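Looking after everyday plates and the table they sit on

Most crockery is thrown out because of marks and chips, and a good share of both can be put right or avoided. The notes on this page cover ordinary glazed plates, the sort used twice a day and washed without much thought. Old or hand-painted pieces need gentler treatment and are dealt with on a separate page.

Grey marks from cutlery

The thin grey lines on a plate that has been in use for a few years are usually metal left behind by the knife. Make a paste of bicarbonate of soda and a little water, put it on a damp cloth and rub in small circles. Leave it five minutes and rinse. If the lines are still there, try a cream cleaner on a small patch near the rim first. Don't use a wire scourer, which puts down more metal than it takes off.

Tea and tomato stains

Soak overnight in warm water with a spoonful of washing soda. Wear gloves. Tomato and turmeric stains sit in any part where the glaze is worn, and on an old plate they may fade without ever going completely. A second soak is worth doing, a third isn't.

Stacking

Put the heaviest plates at the bottom and keep each pile to one size. The unglazed ring under a plate is rough enough to scratch the one below, so slip a piece of kitchen paper or thin felt between them. Mwanaisha Nyaga wrote in from Skelby to say she cuts up old flannelette sheets for this and washes the pieces every May. Plates stored on edge in a rack should stand nearly upright. If they lean, the last one takes the weight of the rest.

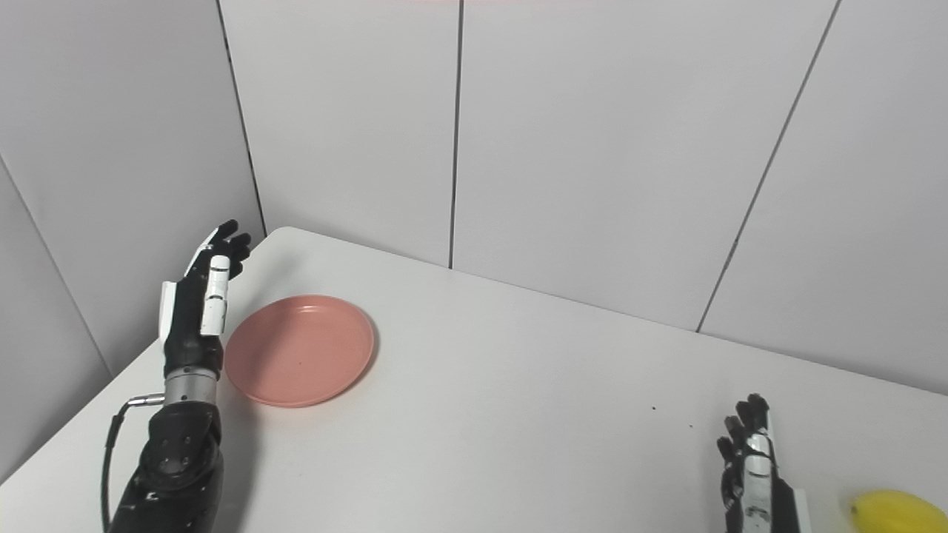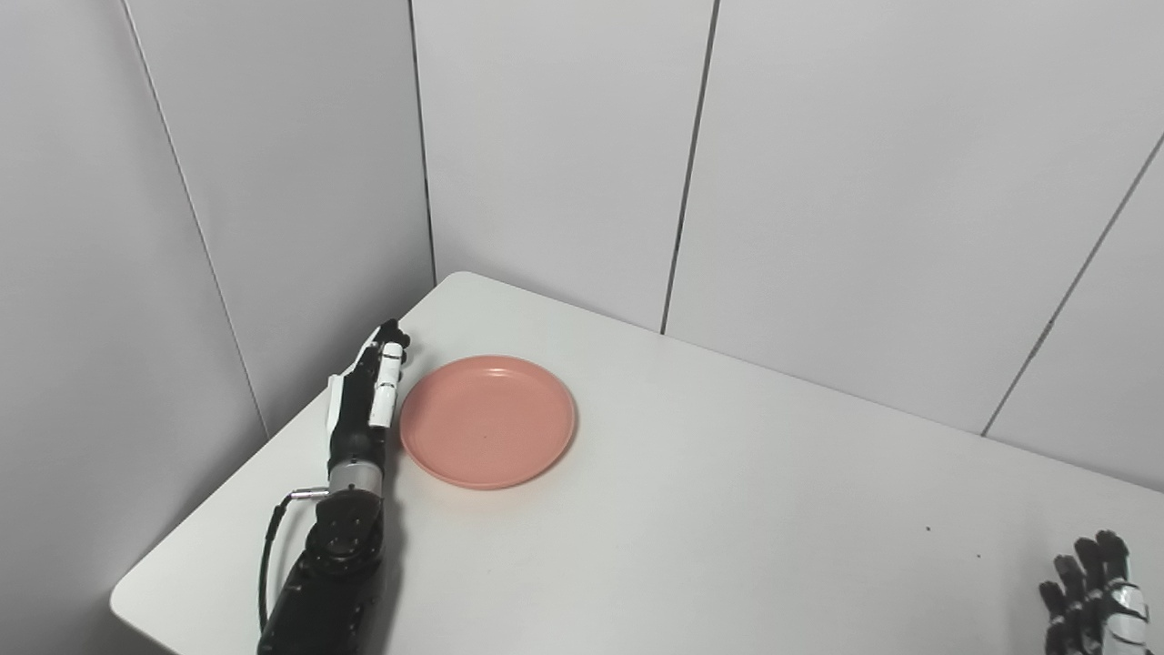
Coloured glazes need a little more care than white. Strong dishwasher tablets dull them over time, and the change is easy to miss until a new plate is put next to an old one. Wash them by hand if you can, or use a short cycle at 60 degrees or lower. A pink plate on a white table, like the round salmon one in the second picture, will show up any dulling sooner than the same plate on dark wood, so that is a good place to compare your set. Look at them in daylight and put the dullest ones at the bottom of the pile for everyday use.

White tabletops

Wipe spills as they happen, with beetroot, curry and red wine first in line. For a mark that has dried, lay a cloth wrung out in warm soapy water over it for ten minutes, then wipe. Bicarbonate paste is safe on most hard surfaces but can take the shine off a gloss finish, so test it underneath. Ring marks on painted tops sometimes lift with a dab of white non-gel toothpaste. On a painted table that has lost its surface in places, rub down lightly with 400 grit paper, used wet, and touch in with matching paint. Use two thin coats and leave a full day between them.

Chips on the rim

A small chip with a sharp edge can be smoothed with the same 400 grit paper, again used wet. Work along the rim, never across it, and stop when it no longer catches a fingertip. Keep the plate for dry things afterwards, under a plant pot or on the dresser. Manolis Lazaridis fills his with two-part epoxy tinted with enamel paint and says it lasts well on display pieces. Don't eat off a filled plate, and don't put one in the oven.

Cracks

Tap the rim with a knuckle. A sound plate rings and a cracked one gives a dull note. Hairline cracks hold grease and get longer with heat, so a plate that fails the test shouldn't go in the microwave or be used for hot food.

Drying

Let plates drain on a rack and put them away once the foot ring is dry, as it stays damp longer than the rest. In hard water areas, finish with a clean tea towel to keep off the white spots. If the spots are already there, wipe with white vinegar and rinse well.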